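My town library in Jirkcombe dropped late fines in August, and you'd think someone had repealed gravity. Loretta Nguyen-Tran wrote to the paper to predict looting.

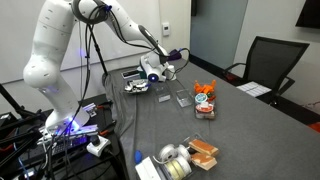

Did the fines ever bring the books back? Mine spent 39 days under the car seat at full price, so I have my doubts.

What a fine does well is keep people away. I once avoided the place for a whole winter over 4 dollars and a cookbook I didn't even like. I'd rather they had the cookbook.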